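Vurkico Radtaschen-Set Melter, hinten, Paar

Artikel: Gepäckträgertaschen für Reiserad und Trekkingrad
Lieferumfang: 2 Taschen, 2 Schultergurte, 4 Einlegestücke für die Haken, 1 Innensechskantschlüssel
Verfügbarkeit: auf Lager

Die Melter ist unsere Hinterradtasche für mehrwöchige Touren. Sie wird paarweise verkauft und passt an die meisten Gepäckträger mit runden Streben. Der Rollverschluss lässt sich oben zusammenstecken oder seitlich nach unten abspannen. Wer viel Volumen braucht, rollt nur dreimal ein. Mit weniger als drei Umdrehungen ist die Tasche nicht mehr gegen Spritzwasser geschützt.

Das Gewebe ist beidseitig beschichtet, die Nähte sind verschweißt. Am Boden liegt eine zweite Materiallage, die bis über die untere Kante reicht. Dort scheuern Taschen erfahrungsgemäß zuerst durch, vor allem wenn sie abends am Zelt auf Schotter abgestellt werden. Die Rückwand ist mit einer Kunststoffplatte versteift und wird durch fünf Schrauben gehalten. Sie kann zum Reinigen ausgebaut werden.

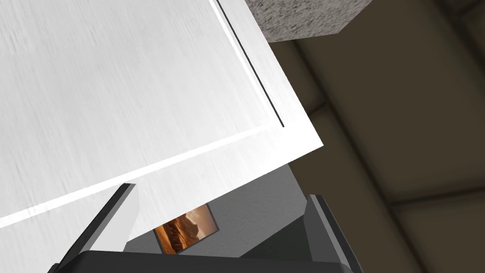
Befestigung am Träger

Die beiden oberen Haken öffnen sich beim Anheben des Tragegriffs und schließen, sobald der Griff losgelassen wird. Für dünnere Streben liegen Einlegestücke bei. Bitte vor der ersten Fahrt prüfen, ob die Haken ohne Spiel sitzen. Eine klappernde Tasche ist falsch eingestellt und nutzt die Strebe ab.

Der untere Haken ist auf einer Schiene verschiebbar und um die eigene Achse drehbar. Er soll hinter einer senkrechten oder schrägen Strebe greifen und verhindert, dass die Tasche auf schlechten Wegen seitlich ausschlägt. Zum Einstellen die Schraube lösen, Haken in Position bringen, Schraube handfest anziehen. Nach den ersten 100 Kilometern nachziehen.

Fersenfreiheit

Fahrer mit großen Schuhen und kurzem Hinterbau sollten die Taschen so weit wie möglich nach hinten setzen. Die oberen Haken lassen sich dazu in ihrer Schiene verschieben. Beide Haken müssen um das gleiche Maß versetzt werden, sonst hängt der Schwerpunkt schief. Bei Rahmen mit sehr kurzen Kettenstreben empfehlen wir statt der Melter das schmalere Modell Odau.

Technische Daten

Volumen je Tasche: 21 Liter
Zuladung je Tasche: 9 kg
Verschluss: Rollverschluss mit Steckschnalle
Innenfächer: ein flaches Netzfach, ein Fach mit Reißverschluss
Reflektoren: vorn, hinten und seitlich
Farben: Schiefer, Moosgrün, Ziegelrot
Rückenplatte: austauschbar
Pflege: Handwäsche mit lauwarmem Wasser, kein Hochdruckreiniger

Packen für lange Etappen

Schweres gehört nach unten und möglichst nah an den Träger, also Werkzeug, Kocher, Konserven und Ersatzschlauch. Regenjacke und Verpflegung kommen obenauf. Beide Taschen sollten annähernd gleich schwer sein, denn ein einseitig beladenes Rad zieht beim Schieben und in engen Kurven spürbar zur Seite. Wer zusätzlich mit Lowridern fährt, nimmt Gewicht von hinten weg und packt es nach vorn. Das Rad liegt dann auf Abfahrten ruhiger.

Brennstoff und Lebensmittel bitte nicht in derselben Tasche transportieren. Ausgelaufenes Benzin greift die Beschichtung an und der Geruch ist kaum wieder herauszubekommen. Für Schäden dieser Art übernehmen wir keine Gewährleistung. 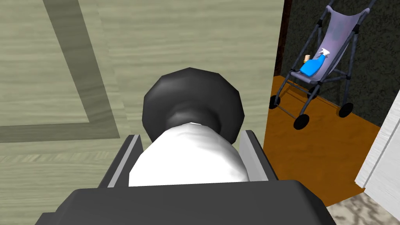
Zubehör

Saxena Außentasche: aufschraubbar, für Karte, Pumpe oder nasse Handschuhe. Für die Montage werden Löcher ins Gewebe gestanzt. Schablone und Dichtscheiben liegen bei. Die Löcher lassen sich später nur mit einem Flicken wieder verschließen.
Trageriemen als Rucksack: für Bahnfahrt und Fähre, wird an den oberen Haken eingehängt.
Reparatursatz: Flicken, Kleber, Ersatzschnalle.
Diebstahlsicherung: Drahtseil mit Schlaufe, nur gegen Gelegenheitsdiebe geeignet.

Ersatzteile

Haken, Schienen, Schnallen, Schrauben und Rückenplatten sind einzeln erhältlich, auch für die Vorgängerversion mit dem schmaleren Griff. Die alten Schienen haben einen anderen Lochabstand. Bitte bei der Bestellung angeben, ob der Griff mit einer oder mit zwei Schrauben befestigt ist. Bestellungen, die bis 14 Uhr eingehen, verlassen das Lager am selben Tag. Im Dezember kann es länger dauern.

Kundenstimmen

Shahram Asadi: Von Passau bis zum Schwarzen Meer gefahren, zwei Tage Dauerregen, innen alles trocken. Der untere Haken war ab Werk zu locker, mit dem beiliegenden Schlüssel schnell behoben. Das Netzfach könnte größer sein.

Odair Honorato: Gute Tasche, aber der Rollverschluss ist bei Kälte ziemlich steif. Morgens mit klammen Fingern dauert es. Außerdem fehlt mir eine Farbe, auf der man den Dreck nicht sieht.

Prasanna Seneviratne: Habe die Melter jetzt im dritten Jahr, auch im Alltag. Eine Schnalle ist beim Umfallen des Rads gebrochen, Ersatz kam nach drei Tagen. An der Ziegelroten ist die Farbe auf der Sonnenseite etwas ausgeblichen.

Fragen zum Produkt

Passt die Tasche an einen Träger mit ovalen Streben?
Nur eingeschränkt. Die Haken schließen, haben aber Spiel. Wir raten davon ab.

Kann ich eine einzelne Tasche kaufen?
Ja, auf Anfrage über die Werkstatt. Ansprechpartner ist Obaidul Debnath. Bitte Farbe und gewünschte Seite nennen, die Reflektoren sind unterschiedlich angeordnet.

Ist die Tasche tauchfest?
Nein. Sie hält Regen und Spritzwasser ab. Bei Furten die Taschen abnehmen und hinübertragen.

Gewährleistung und Rückgabe

Ungebrauchte Taschen nehmen wir innerhalb von 21 Tagen zurück. Taschen, die bereits am Träger montiert waren und Scheuerspuren zeigen, gelten als gebraucht. Reparaturen bitte gereinigt einsenden, eine kurze Beschreibung des Schadens beilegen und den Inhalt vorher vollständig ausräumen. Zuständig für Reparaturen ist Rajitha Herath.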